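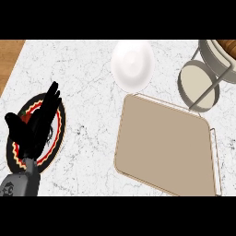

Open afternoon at Trulham, quick notes before I lose them

Packed room, bad coffee, very good demo. Eleri Ellis ran it from the laptop at the front and had the simulated kitchen up on the big screen the whole time. Marble counter, plate with a zigzag border, big tan tray, gripper coming in low over the plate. Everyone wanted to know when the real arm comes out. Later, she said. July if the parts turn up.

The job is tidying. Pick up the small red thing, put it on the tray, don't hit the bowl. Sounds easy. They've done 4000 runs in simulation on the Oltari setup and 2214 of those went in cleanly, which got a few winces and then a decent round of questions. Lleucu Cadwaladr asked about shadows on the plate, does the arm get confused by it's own fingers. Sometimes, yes. They're working on it. Plates with busy patterns are worse than plain ones apparently.

Also heard: the Flodalitz people want a kitchen of their own to test in, and Bevan is lending the bigger room for the next one. Good, we had 40 signed up for 29 chairs.

Doors at 2 pm again next time. Bring questions, bring a laptop if you want to try the simulaton yourself. Names to Eleri please, not me.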